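Sillholm Opens Its Countertop Studio in Alodgate, and the Coffee Is On

ALODGATE, October – Anyone who has ever picked out a kitchen counter from a sample the size of a playing card will understand why we did this.
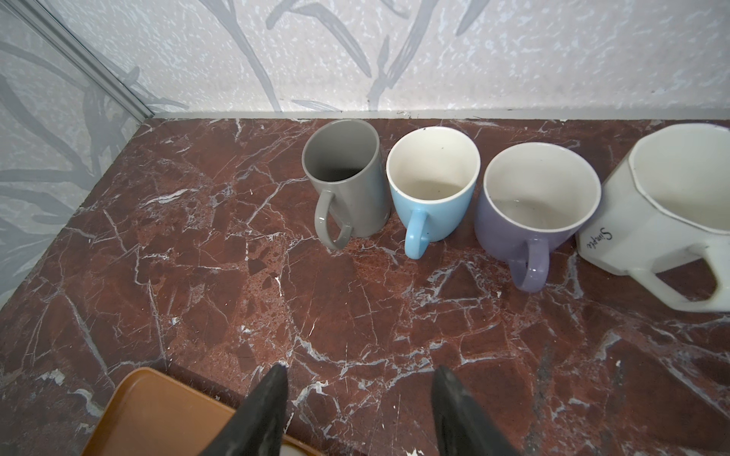 Sillholm is delighted to announce that our new countertop studio on Trellier Street is open to the public, with full-size counters in natural stone that visitors are welcome to lean on, wipe down, set their bags on and generally treat the way they would at home. We have wanted a place like this for a long time, and after a summer of measuring, hauling and repainting (and then repainting again, when the first white came out a little green) we can finally invite our neighbors inside.

The studio is laid out as 4 working kitchens, and the one people seem to drift toward first is finished in a reddish-brown marble with thin white and pale gray veins running all through it. It is a busy stone, and we won't pretend it suits every room, but it is warm and friendly and it looks wonderful with everyday dishes in plain colors. Blue and lavender mugs look especially cheerful on it, and a simple white one stands out beautifully.

We do get asked whether marble is practical in a house where people drink a lot of coffee. Our answer is that it can be, as long as the surface is sealed and spills are wiped up before they have time to settle. Our staff will gladly talk through sealing, cleaning and edge styles for as long as you like – there is a table and plenty of chairs for exactly that.

Visitors can also look through more than 300 stone samples and borrow up to 2 at a time to take home, so they can be seen next to your own cabinets in your own light. Please bring rough measurements if you have them, and a photo of the room is always a help.

The studio is open Wednesday through Saturday, and no appointment is needed. Parking is behind the building, off the alley.

Sillholm Countertop Studio, Trellier Street, Alodgate | Press contact: Sillholm Press Office | © Sillholm. All rights reserved. | Back to top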